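Griddale Cricket Club, winter nets planning meeting, Sep 12, 2026

Okay, I said I'd type these up the same night and I nearly managed it. I've written them the way I talk, so if you want them stiffer, somebody else can hold the pen next time!

**Who was there:** Preben Riis (running the meeting), Giuliana Carhuamaca, Holger Sjögren, Amirhossein Bagheri, and me, Přemysl Rusnák. We started a bit behind because the door code had changed and Holger was standing in the parking lot with the only phone that had the new one on it.

**Last meeting**

Preben read out the old action list. The helmets got ordered. The sightscreen wheels did not, and that's on me, I had the catalog open for a week and kept closing it. It carries over.

**1. Indoor lane booking**

We spent way longer on this than we meant to. The Dosance sports hall has offered us two lanes from November through to the end of winter. The price is $3,000 for the whole block, and we'd have to say yes to the whole block — they won't split it by month anymore. We have $658 left over from the summer and the rest would have to come out of winter fees.

Giuliana thinks two lanes is right. Her point was that with one lane you get a line of bowlers standing around getting cold, and the juniors end up bowling six balls in an hour. Holger wanted to know if we could take one lane and run a fielding group in the open half of the hall. Amirhossein said he tried that at his old club and the tennis balls kept rolling under the netting right when somebody was in their run-up, and a kid turned an ankle. That settled Holger down a little, but he asked me to write that he still likes the idea with a divider curtain. So, written!

Agreed: take both lanes. Preben will sign and Giuliana will work out the fee per player.

**2. What we do with the lanes once we have them**

This was my item, so forgive me if it runs long. Last winter we basically let everybody bat for ten minutes and go home, and I don't think anyone got better (me included, I came out in spring still falling over to the off side). I'd like every session to have one thing we're working on. My rough plan was to start with playing spin off the back foot, then a few weeks on leaving the ball outside off stump, then running between the wickets with pads on, which we're terrible at and can do indoors with a couple of cones.

Preben asked how the bowlers fit in. Fair question. My answer was that bowlers get a target, a mat on a length, and the batter's job that week decides where the mat goes. If we're doing back foot stuff, the mat comes shorter. If we're doing leaves, it goes wide and full. The spinners get their own lane for the second half so they aren't bowling between two quicks and losing their rhythm.

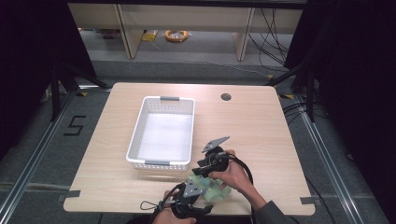 Giuliana wasn't sold on one theme a night, and said the better batters would be bored by the third week and start slogging, and that once one person slogs, everybody slogs. She'd like the last part of each session to be a match situation, something like needing a dozen off two overs with a field called out loud by the bowler, and if you're out you're out and you take your pads off.

I loved that, to be fair. Amirhossein did too, and he offered to be the umpire for it as long as he doesn't have to bowl in the same session. Holger said being out first ball after driving forty minutes through sleet would test a person's love of the game. We went back and forth and landed on this: if you're out, you lose runs from your pair's total but you keep batting.

Agreed: theme first, match situation after. I'll write up the first four sessions and send them around before we start.

**3. The bowling machine**

Still broken, or at least still sulking. It feeds fine and then every so often it spits one at head height. Amirhossein took the cover off and thinks one of the wheels has worn smooth on one side. Vahidi, the repair place out past the highway, wants $300 to look at it and fit a new pair. Preben would rather spend that than buy used, and I agree, we'd just be buying someone else's worn wheels.

In the meantime nobody under 16 faces it, helmet or no helmet. Giuliana asked for that to be in bold, so: **no juniors on the machine until it's been fixed and tested.**

Agreed: get it repaired. Amirhossein will drive it over — he needs a second person for the lifting and Holger said yes before he'd heard how heavy it was.

**4. Video**

Short one. Holger has been filming people's run-ups from behind the umpire and uploading them to Flestico, and a few of the bowlers find it really useful. A couple of parents hadn't been asked first. He's sorry about it and has already taken the junior clips down. From now on it's adults who've said yes, and juniors only with a signed form. Giuliana has a form we can copy from the school league.

I did ask if he'd film my batting, and he said he already had, and would I like to see it. I'll let you know if I recover.

**5. Anything else**

- The stumps with the spring base are missing one bail. If it's in your bag, please just put it back.
- Preben wants to move the awards dinner to a place with better parking. No decision.
- Holger raised left-arm throwdowns. We have exactly zero left-arm bowlers and we got rolled by one twice this summer. Amirhossein can throw with either arm, so he'll do some during the spin weeks.

**To do**

- Preben: sign with Dosance, pay the deposit
- Giuliana: fee per player, junior video form
- Amirhossein and Holger: machine to Vahidi
- Me: first four session plans, and the sightscreen wheels (I know, I know)

Next meeting is in November, after the first night in the nets. Giuliana is bringing the key to the kit closet.

— Přemysl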